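10. Juli 2024

Heute den zweiten Durchgang der Kartenversuche abgeschlossen. Damit liegen 1408 Demonstrationen vor, alle am selben Tisch, alle mit flachen Bildkarten. Der erste Durchgang lief noch mit der alten Halterung, den lasse ich bei der Auswertung weg.

Die Frage ist weiterhin, ob die Policy die Karte über ihren Inhalt findet oder nur über die Farbe. Wir sagen ihr «Schuh», und sie fährt zum Schuh. Das heißt noch nichts, solange der Schuh immer auf Blau gedruckt ist. Bei Bovach hatten sie dasselbe Problem mit Obstkarten und haben es erst nach Monaten bemerkt.

Am Vormittag 100 Läufe mit dem Modell, das nur die Handgelenkkamera sieht. Startposition jedes Mal neu gewürfelt, Karte jedes Mal anders gedreht. Treffer zähle ich erst, wenn die Karte von der Tischplatte abgehoben ist. Anfahren allein reicht nicht.

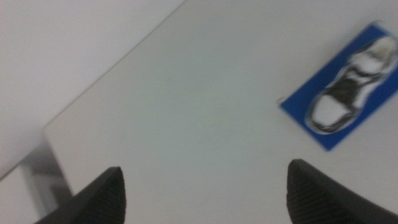 Blick der Handgelenkkamera auf die Schuhkarte, Finger geöffnet.

Die Unschärfe in den Bildern beschäftigt mich mehr als die Trefferquote. Während der Armbewegung verwischen die Kanten zwischen Weiß und Schwarz, der blaue Rand bleibt trotzdem gut erkennbar. Genau das würde der Policy den Weg über die Farbe leicht machen. Ich habe deshalb 520 Bilder aus den Aufnahmen gezogen und den Blauton rechnerisch vertauscht, Schuh unverändert. Auf diesen Bildern weicht die vorhergesagte Fahrtrichtung deutlich stärker ab als auf den Originalen. Beim Modell mit der zusätzlichen Deckenkamera ist der Effekt kleiner, aber vorhanden.

Nachmittags mit Wubshet neu trainiert, Farbvariation eingeschaltet, sonst alles gleich. Die Verlustkurve fällt langsamer, nach 2 Stunden lag sie noch über der alten. Lasse es über Nacht laufen.

Das Aufnehmen flacher Karten bleibt mühsam. Die Finger müssen fast auf die Platte, und wenn der Winkel nicht stimmt, schieben sie die Karte vor sich her. In der Tabelle führe ich das jetzt als eigene Fehlerart, getrennt von «falsche Karte». Vorher stand beides in einer Spalte, das war unbrauchbar.

Custa hat die neuen Karten ohne farbigen Grund noch nicht geliefert. Bis dahin drucke ich selbst welche auf Grau. Morgen zuerst die Kalibrierung prüfen, dann die Läufe mit dem neuen Modell, gleiche Startpositionen wie heute. Der Bericht für Mandico muss bis Dezember fertig sein, die Abbildung mit den vertauschten Farben kommt auf jeden Fall hinein.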